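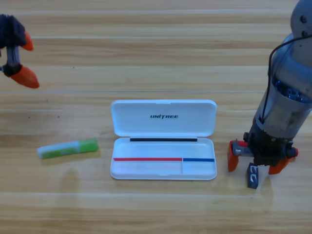
Glue stick on a wooden tabletop.

Draltstead College
Office Practice I — Handout for Unit 5: Keeping Paper Records

This unit covers the filing of paper records in a small office. Students should read the handout before the October practical and bring it with them.

1. What counts as a record

A record is any paper that the office may need to produce again. Signed forms, receipts and letters received are records. Drafts and duplicate copies are usually not, and they should be removed before filing.

The Slanina case, used throughout this course, concerns a parts supplier that kept every sheet it received. A search of its files for one delivery note took 60 minutes. After duplicates were cleared, some 400 folders remained out of a much larger number.

2. Choosing an order

Three orders are in common use: by name, by number and by date. Filing by name suits correspondence. Filing by number suits invoices and requires a separate index — without one, a clerk who knows only the customer cannot find the file. Filing by date is best kept for daily logs.

Small slips, such as till receipts, should be pasted to a full sheet before filing. Write the file number on the sheet, never on the slip.

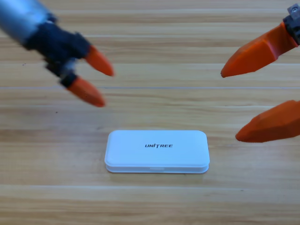 3. Labels and guides

Each folder carries one label, placed on the tab and written in capital letters. A guide card is placed after every 100 folders in a numbered system. In a name system, guide cards follow the letters of the alphabet.

4. Charging out

When a folder leaves the cabinet, an out card takes its place. The card shows the borrower, the department and the date of removal. At the Orden branch described in the reader, out cards were introduced late,
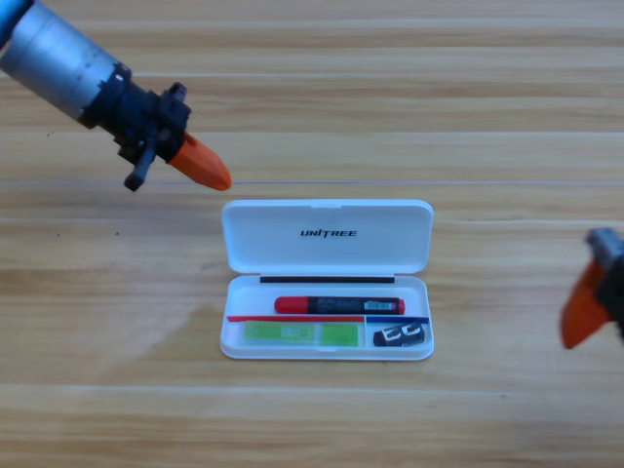

and clerks there continued for several months to search desks by hand. The Wustine branch used them from the start. Compare the two procedures in writing, in one page, and submit the page at the start of the practical.

Reading: course reader, chapters on indexing and retention.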